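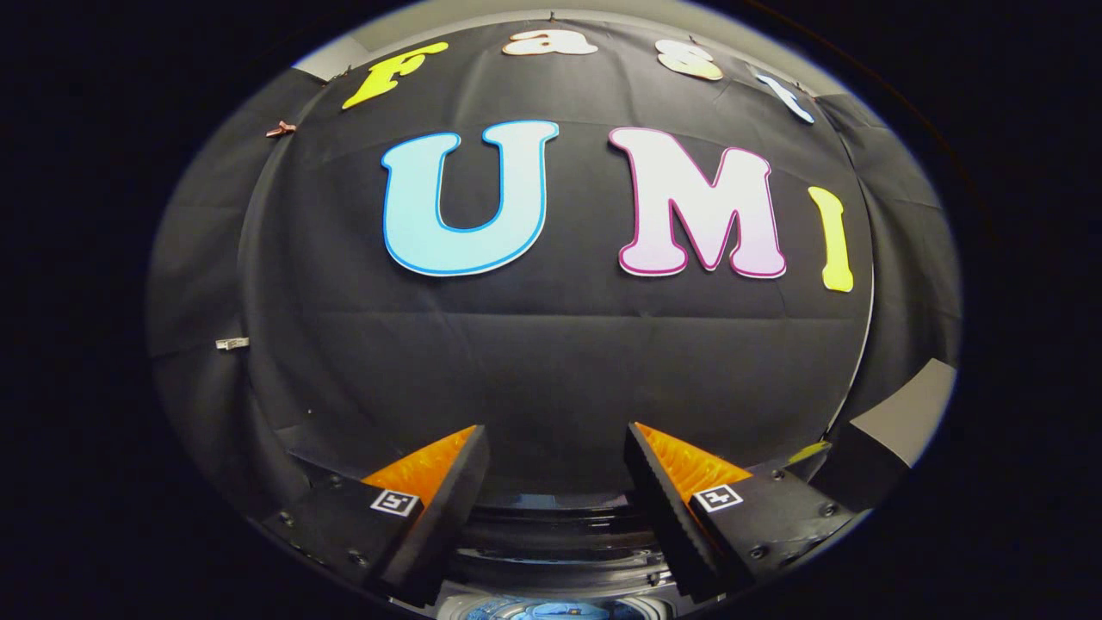
How do I keep a black fabric backdrop from sagging once the letters are on it?
Clip the sides before you pin a single letter, and add the letters from the top row down.

Hanging your letter backdrop

I've put up the Votholm fabric backdrop more often than I care to admit, so this section of the guide is the way I do it at home (the folded sheet in the kit is fine, but it skips the annoying parts). Give yourself an evening. The hanging goes fast — it's the letters that eat the time!

1. Shake the fabric out and leave it over a door overnight if you can. Fold lines soften a lot by morning. I don't iron mine anymore, and a few soft creases along the bottom don't bother me one bit.

2. Clip the top corners first, then work down each side. Any small metal clip with a decent bite will do, and they don't have to match. I mix whatever is in the drawer.

3. Step back to the far side of the room and look. If one side hangs lower, fix it now, while there's nothing on the fabric to get in your way.

Note: The Votholm fabric is 249 cm wide. If your wall is narrower, let the extra hang down at the sides like curtains. Please don't cut it, you'll want that width at the next place you live.

4. Lay your letters out on the floor in the order you want them. I like a small word on top and big letters underneath, something like "Fast" over "UMI", with the small ones tipped at different angles so they look like they're bouncing.

5. Pin the small word. Start with the first and last letters, then fill in between. Keep them a hand's width down from the top edge, or they'll start to disappear over it when the fabric slumps (mine always slumps a little).

6. Pin the big letters across the middle. Put two pins in each one, up high, and a third at the bottom if it swings.

Caution: Pins go through the fabric and into whatever is behind it. On a painted wall, slide a piece of cardboard behind the spot you're working on. Count your pins back into the box before you let kids or pets in.

7. Check the colors from a distance. Yellow, pale blue and cream all show up beautifully on black. Dark blue and purple only work for me with a light outline around them.

Note: If a letter curls, press it under a heavy book for 2 hours. Tape on the back works too, but it pulls lint off the fabric like crazy.

To take it all down, do the steps backward, letters first, and roll the fabric up. Folding puts all those lines right back in.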